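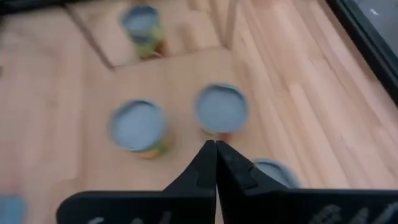 Five cans on a light wooden worktop.

Home | Ask | Topics | Kitchen & Larder | Sign in

We use cookies to remember your settings. Accept / Manage

How long past the date is a tin still all right?

My aunt has moved out of her flat in Sormont and I have inherited her larder, mostly tins. The oldest chickpeas are 8 years past the date. My partner wants the whole lot in the bin. I was brought up to believe a tin outlives its owner. Is there a rule, or do I just open one and see who's brave? There's also a dented one I don't like the look of.
Posted by pantryheir, May

Todor Vukadinović
Look at which date it is. "Best before" is about quality and "use by" is about safety, and tins nearly always carry the first. Beans and pulses kept cool and dry will usually be dull long before they're dangerous. Tomatoes and fruit are acidic and go off sooner, so I'd be stricter with those. Bin anything bulging, leaking, badly rusted or dented on a seam, and don't taste it to check. A shallow dent in the side is generally fine. Eight years is more than I'd serve to guests, though I have served worse to my brother.

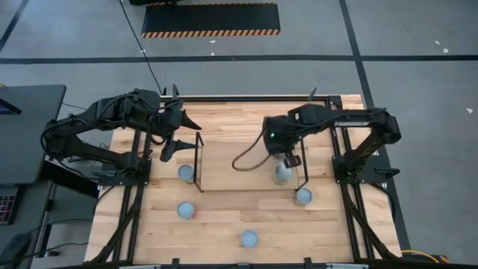
Storing the ones you keep

Write the date on the lid in marker, big enough to read without your glasses. Old at the front, new at the back. Keep them off the floor and away from the boiler. I paid 159 for a sloping rack from Zullero that does all this by gravity, and I still use the marker.

tondimier_lad
just eat them. my grandad had roughly 200 tins in the shed and he was fine. hated chickpeas though

Ayele
He was asking about the dented one as well. If it's on the rim or the seam, out it goes.

Related
Can I freeze half a tin of coconut milk?
Rust ring on a shelf, how to shift it
Does jam ever go off?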